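Ticket 1584: Top-left drawer on Zikix nine-drawer organizer will not stay shut
Status: Open
Product: Zikix parts organizer, black lid, yellow frame
Bought through: Lorer
Opened in: April

I'll say up front that I don't believe the "break-in period" explanation on the Lorer help page. A plastic drawer has no break-in period. Mine creeps forward from the top-left slot and the other eight don't. It does this empty, so please don't send me the paragraph about overloading.

I have already tried the two steps in the auto-reply. Wiping the runners did nothing. Swapping the drawer with its neighbor did nothing either – the neighbor crept out too, which tells me the slot is at fault.
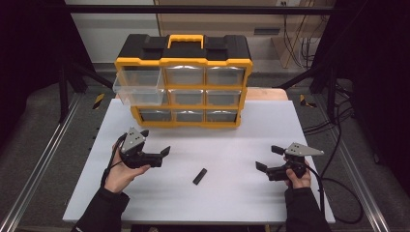 Salim Rashidi: I have the same organizer and it was my table. Put a level on it before you blame the slot. Mine leaned toward me just enough for a light drawer to walk.

Fine, I checked. The level says the table is flat. I don't see why a lean would pick one drawer out of nine anyway, but I'll admit the white covering isn't smooth. It has a ripple in it, and the organizer stands straight on top of that.

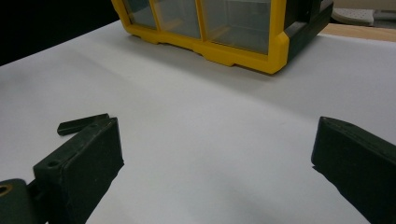

2 min read | 922 views

Update, 6 p.m. Took the covering off and set the base on bare wood. I pushed the drawer home and picked the whole thing up by the handle a few times. It still came forward. Less than before, maybe, though I wouldn't swear to it and I'm not calling that a fix.

Support asked whether the frame could be twisted. The stepped edge along the bottom looks straight to me, and the front corner is thick enough that I'd be surprised. Twisting was also the answer given on ticket 922, and that customer was told to "press firmly on the opposite corner." I pressed firmly. Now my hand hurts. 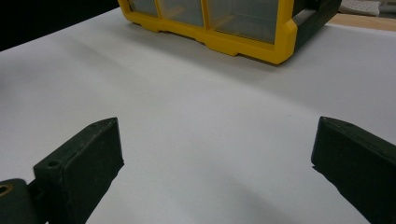 Signe Ásgeirsdóttir
Parts Support, Lorer

Thanks for the extra checks. Please take out the top-left drawer and feel along the back of the slot for a raised seam. If there is one, don't sand it. We'll ship a replacement frame from our Bultum warehouse, and you can keep your drawers and lid.

Reply from customer: There is a bump back there, left side, small. I'd call it a seam if pushed. Send the frame, but leave this ticket open until I've had it on the table for a week.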